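Clearing the counter, one drawer at a time
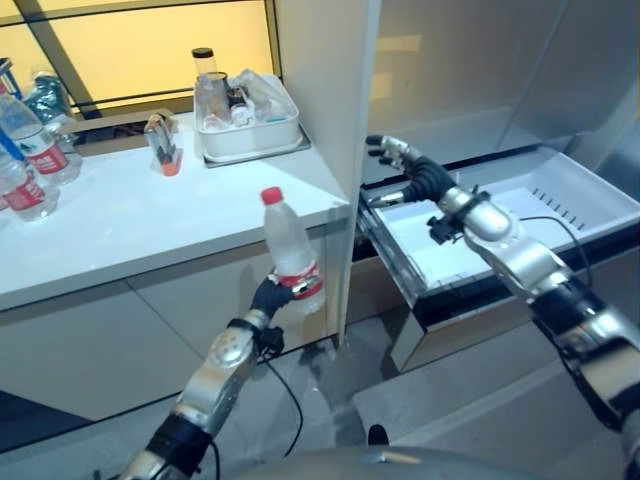
Posted by Arnout Smits in Home, August

The white counter has been the place where everything lands since we moved in. Water bottles, plastic bags, little cups, more water bottles. The bin on the gray tray was meant for small stuff and it filled up with bottles and plastic wrap.

So I started with the drawer on the other side of the partition. I took everything out and wiped it down. It has a few scratches on the bottom that don't come off, and I stopped trying after 5 minutes. The vent slots in the back wall collect dust, so I ran a dry brush along them.

The plan is simple. Full water bottles go in the drawer, upright if they fit and on their sides if they don't. The red-label ones are first because we drink those the most. Crumpled bags get thrown out. I looked at a bottle rack from Haltasent, but it was 80 dollars and I already own a drawer.

The bin comes last. Most of what's in it can go straight to recycling, and I want the cups washed and back in the kitchen cabinet. If the counter stays clear through the end of the month I'll do the hall closet next. It still has two boxes in it from the Costa apartment that I haven't opened.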